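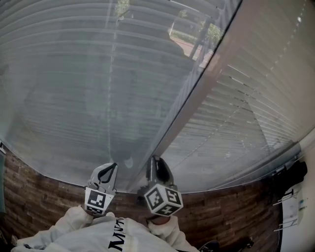
Chutima Jaidee

Hello all. I have a problem with pose tracking in front of windows. Both marker cubes are well in view, the blinds are closed behind the glass, and still the pose of the left gripper jumps by 8 mm between two frames. The right one stays stable. I use the Falto tracker with default settings. Is it the slats, or the reflection of the trees in the glass?

kastgate_user
Slats. Parallel lines give the quad detector many false candidates. Raise the minimum perimeter and try again.

Nedetti
I don't agree. False candidates are thrown out when the code is read. Look at the left cube: one face does most of the work. With a single flat marker you get two possible poses, and the solver flips. The right cube shows two faces.

Chutima Jaidee
Thank you both. I raised the perimeter limit and the jumps are the same. How do I stop the flip?

Nedetti
Solve for the cube as one rigid body, and start from the last good pose. Reject a solution if the reprojection error is over 2 pixels.

kastgate_user
Starting from the last pose will hide a bad lens model. With such strong distortion I would check the fisheye calibration first.

Chutima Jaidee
I did it in June, with 5 boards near the center only. So maybe you are right also. I will repeat it with boards near the edges, and then I post both logs.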